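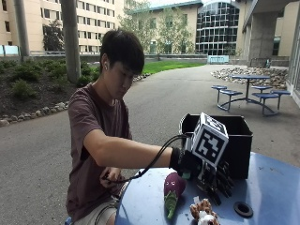

Table ronde bleue, en extérieur.

Ticket 636 — Studio de répétition Drumia
Objet : bourdonnement dans les retours, salle 2
Ouvert par : Anathi Modise
Suivi : Thabiso Gumede
Statut : résolu
Octobre 2020

Description du problème
Bourdonnement continu dans les deux retours dès que la basse est branchée sur la DI. Le groupe Khamphan a dû finir sa répétition sans retour de voix. Le bruit reste quand on baisse le volume de la basse, et il disparaît quand on débranche le câble.

Première vérification (Thabiso Gumede)
Câble XLR remplacé, aucun changement. DI remplacée par celle de la salle voisine, même bourdonnement. La console n'est donc pas en cause à première vue — les autres voies sont propres.

Deuxième vérification
L'ampli basse était branché sur la prise du fond, la console sur la multiprise de la scène. Les deux prises ne sont pas sur le même circuit. Interrupteur de masse de la DI sur « lift » : le bourdonnement baisse nettement, il reste un léger souffle.

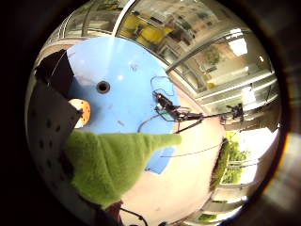

Faut-il laisser l'interrupteur de masse sur « lift » en permanence ?
Seulement pour la basse, et tant que l'ampli reste sur l'autre circuit. Pour les claviers, le remettre en position normale.

Note de Fatima Mtshali
Même défaut signalé en septembre par un autre groupe, ticket 161. Il avait été fermé sans intervention, le bruit n'ayant pas été reproduit ce jour-là.

Correction
Ampli basse et console alimentés depuis la même multiprise. Le souffle restant venait du gain d'entrée de la voie 7, trop haut ; ramené au niveau des autres voies. Essai avec Tumelo Oosthuizen à la basse, retours ouverts : plus de bourdonnement.

Reste à faire
Étiqueter la prise du fond. Rendre la DI à la salle voisine.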